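Capítulo 4
Enseñanza por demostración: guiado manual y teleoperación

Objetivos del capítulo
Distinguir el guiado cinestésico de la teleoperación.
Definir el contenido mínimo de una demostración registrada.
Reconocer los defectos más frecuentes en un conjunto de demostraciones.

4.1 Planteamiento

En los capítulos anteriores la trayectoria del manipulador se obtenía a partir de un modelo geométrico de la tarea. Ese procedimiento exige conocer la posición de cada pieza y escribir de antemano las condiciones de agarre. Cuando los objetos son blandos o irregulares, el modelo resulta costoso, y conviene que una persona ejecute la tarea mientras el sistema registra lo que ocurre.

En el guiado cinestésico el operador sujeta el brazo y lo desplaza con los motores en compensación de gravedad. Percibe directamente los contactos, pero su mano puede ocultar la pieza a las cámaras. En la teleoperación el movimiento se ordena desde un dispositivo maestro. La vista queda despejada; a cambio, la sensación de fuerza se pierde o llega atenuada.

Llamaremos demostración a una secuencia de pares observación-acción con una marca temporal común. Los ejercicios del capítulo emplean el conjunto Drenik, formado por 1710 demostraciones muestreadas a 40 Hz. La notación sigue la de Kemppainen y Ruchti - véase el apéndice B - salvo en los índices de articulación.

4.2 La observación desde la muñeca
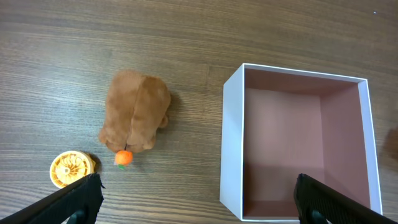 El operador y el algoritmo rara vez disponen de la misma información. Una cámara de muñeca se desplaza con la pinza, de modo que cada acción modifica también la observación siguiente. Con los dedos separados, entre un peluche marrón y una caja abierta de interior rosa queda a la vista una franja de mesa, y la distancia entre ambos puede estimarse en la propia imagen. El dedo izquierdo, en cambio, tapa parte de la pieza amarilla redonda. Si el operador decide a partir de una vista externa, puede reaccionar a detalles ausentes del registro; el apartado 4.3 trata este desajuste y la forma de medirlo.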